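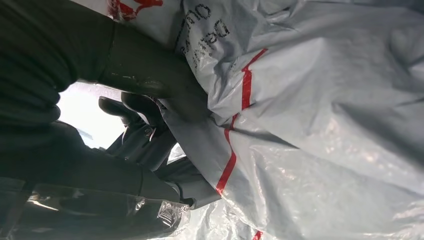
Page last changed: 31 January 2021

Search this site Enter keyword Go

Plastic Bags and Film: Frequently Asked Questions

The Vatdale Materials Recovery Office accepts clean plastic bags and film from residents at its drop-off counter. The answers below apply to households. Businesses should refer to the final section of this page.

Which bags are accepted?

Thin, flexible bags that stretch when pulled are accepted. These include shopping bags, bread bags, dry cleaning covers, and the outer wrap from paper towels and bottled drinks. White, clear, and colored bags may be placed together. Printed lettering, logos, and stripes do not affect whether a bag is accepted, and residents do not need to cut out printed areas.

Which bags are not accepted?

The following items must be kept out of the film bins:

Chip bags and candy wrappers
Frozen food bags
Bags marked "compostable" or "biodegradable"
Bubble mailers with a paper outer layer
Woven sacks, including those used for rice, feed, and sand
Pet waste bags, used or unused

How can I tell whether a bag stretches?

Hold a single layer between both thumbs and pull gently. Film that gives before it tears is usually acceptable. Film that crackles loudly and tears in a straight line usually is not. If the result is unclear, bring the bag to the counter and ask the attendant before placing it in a bin.

Do bags have to be clean?

Yes. Bags must be empty, free of food, and dry to the touch. Receipts, stickers, and tape should be removed. A small amount of glue left behind by a label is permitted. Residents who rinse their bags should turn them inside out and hang them until no water remains in the corners – damp film grows mold in the bale and the entire bale may be refused.

Do I need to flatten or fold my bags?

No. Folding is not required. Crumpled and creased bags are handled in the same manner as flat ones. The office asks only that bags not be knotted. Knots hide objects left inside and must be opened by hand at the sorting table.

May I place small bags inside a large one?

Yes, and most residents do so. The large bag should itself be an accepted type and should be left open at the top. Please do not fill it so full that it will not pass through the bin opening, which is 30 inches wide.

What about drawstrings, zippers, and handles?

Soft plastic handles may remain. Cotton cords, rigid handles, metal snaps, and sliding zippers must be cut off and placed in the trash. Press-to-close food storage bags are accepted once the closure strip has been removed.

May I put bags in my curbside cart?

No. Loose bags wrap around the rotating parts of the Nerari sorting line, which must then be shut down and cleared. Carts containing bags will be tagged on the first occasion. After 3 tags within one year, service to the address may be suspended until the resident has contacted this office.

Recyclables should also not be placed in the cart inside a bag. Please empty them into the cart and keep the bag for reuse or drop-off.

Where is the drop-off counter?

The counter is located at 231 Hosseinzadeh Road, at the side entrance. The film bins stand to the left of the door and are labeled in blue. Parking in front of the entrance is limited to the time needed to unload.

Is there a limit on how much I may bring?

Households may bring up to 30 pounds of film per visit. There is no charge. Larger amounts, such as those from a house move or an estate cleanout, are accepted by appointment only.

What happens to the bags after I leave them?

Attendants inspect the film and remove items that do not belong. The remaining material is pressed into bales of 520 pounds and stored under cover until a buyer is found. Prices for film vary considerably from one season to the next, and the office cannot tell residents in advance what a particular bale will be made into.

Can I take bags for my own use?

Yes. A reuse shelf is kept beside the counter for large bags in good condition. Residents may take what they need for lining bins, storing bedding, or covering furniture. Plastic bags must be kept away from infants and young children at all times – they present a risk of suffocation.

I dropped something of value into a bin. Can it be returned?

Please notify the attendant at once. Bins are emptied daily, and the office cannot search material that has already been baled. Residents should not reach or climb into the bins.

Will the rules change?

The list of accepted items is reviewed each March. Changes are posted at the counter and on this page. The next review will consider shrink wrap from garden products, which is not accepted at present.

Businesses and institutions

Shops, schools, and offices are served under the separate Vistance collection program. Material from businesses may not be left in the household bins. To enroll, submit a written request to Huiling Zou, Program Coordinator, at the address given above. The request should state the type of film, the amount produced in a typical month, and whether a loading dock is available.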